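4. Lysing the yeast pellet and taking the first protein sample

This section is for users of the Brison extraction kit who have finished section 3 and have a frozen pellet. Please read all steps before you start, as steps 3 to 6 must be done without a pause.

1. Set the cooling block to 2 °C and wait until the green lamp stays on.

2. Take one bottle of Lustier buffer out of the fridge. Add the inhibitor tablet and turn the bottle gently until you see no more pieces.

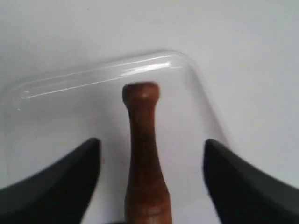 Page last changed: December

Note: Buffer with inhibitor can be kept until the end of the same working day. Do not freeze it again.

3. Weigh the frozen pellet quickly. For each gram of pellet, add 2 ml of cold buffer.

4. Break the cells with the bead programme "Kao". The programme has short pulses with rests between them, and it stops by itself after 146 seconds.

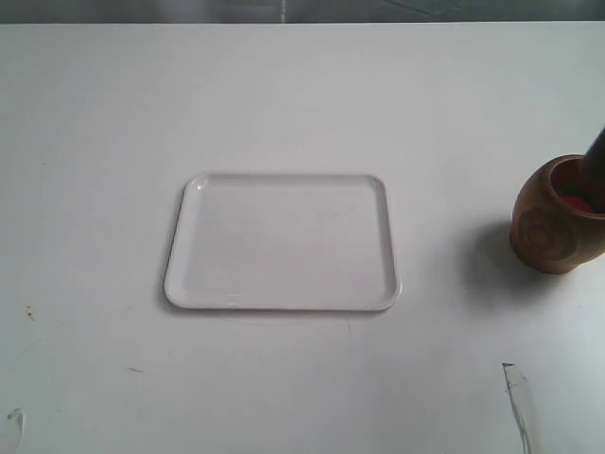
Wooden pot and tray on the bench

Caution: The tubes must be closed fully before the programme starts. A tube which is half closed will leak on the rotor, and the lysate is then lost.

5. Spin the tubes at 705 g to remove the beads and the unbroken cells. Move the liquid to a new tube. Do not touch the layer at the bottom with the tip.

6. Take 86 µl of the liquid and mark this tube "Input". You will need it for the gel in section 6, so please do not use all of it for the protein measurement.
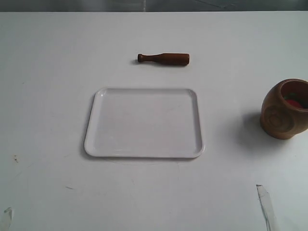
Brandivau Protocol Desk

7. Measure the protein in the Input tube. If the value is too low for your experiment, repeat step 4 one time only. With more repeats the large complexes, for example the polymerase with its partners, begin to fall apart.

Note: A cloudy liquid after step 5 usually means fat from the membranes. It does not disturb the binding to the antibody, but it can give a wrong value in the measurement. In this case, spin again.

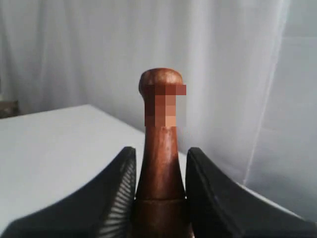
Turned wooden piece held upright

8. Keep all tubes in the cooling block and go on to section 5, "Binding to the beads".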